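Home Essays Letters Archive About

Last updated 4/6/24

In Defense of the Slow Fold

My neighbor Severino Moya folds nothing. His towels go from the dryer into a drawer, and he closes the drawer with his knee. He told me once that folding is a habit we keep to please our mothers. I have thought about this sentence more than he did, I am sure, and I want to answer him.

I grew up in Skelden, where my aunt kept a small guest house with 4 rooms. In August all of them were full, and every morning there was a pile of cloth on the kitchen table higher than my head. She did not let me touch the sheets. I began with the kitchen cloths, and I stayed with them for two summers. Corners first, she said, then the edge, then your flat hand from the middle to the outside. If the corners did not meet, she shook the cloth open again without a word.

I do not claim that a folded cloth dries a plate better. It dries the plate the same. But I believe that a person who folds has looked at each thing one time before putting it away. You find the small hole and the stain of coffee. You find out that you own too many of one kind and that the good one is becoming thin. Severino discovers these things when guests are already sitting at his table.

There is also the question of what to fold. Here I am less strict than my aunt. Underwear can live as it likes. A fitted sheet is, in my opinion, impossible, and I roll it. A kitchen cloth with a nice print is different, for the print was chosen by somebody and it deserves to lie flat.
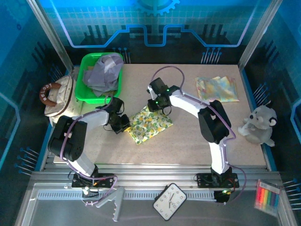 Lemons are my favorite for this, I must admit. A cloth with lemons and leaves makes even a tired table look ready for lunch, and when it is folded well there is always some yellow on the top. The plain ones can wait in the basket until evening. I also think that it is wrong to clear away every other thing before you begin. A toy, a clock, a bag that belongs in another room, these may stay. If we wait for the perfect empty table, the laundry waits too.

Severino says I spend my life on this. I answered that he spends the same minutes searching in his drawer. He laughed, and last week he asked me to show him the corners. He was not very good.

Contact | © Vidar Nyberg | Back to top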